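Rikance Cloth Set

Demonstrations for learning to handle a sheet of fabric with a multi-fingered robotic hand. The set holds 3,904 episodes, recorded by teleoperation at the Woletis lab between March and May. Wrist view and joint states are stored together, one folder per episode.

Start positions vary. The sheet is left creased between episodes — operators were told not to smooth it.
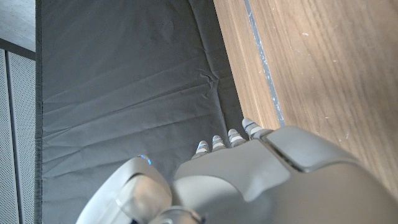

Known gaps

Only dark fabric so far. Episodes under 5 seconds were dropped. Fingertip readings are missing from 11 episodes; these are listed in missing.txt. The last 500 episodes are held out for testing.

Contact

Dewanti Sembiring (recording), Marcus Brannigan (file format)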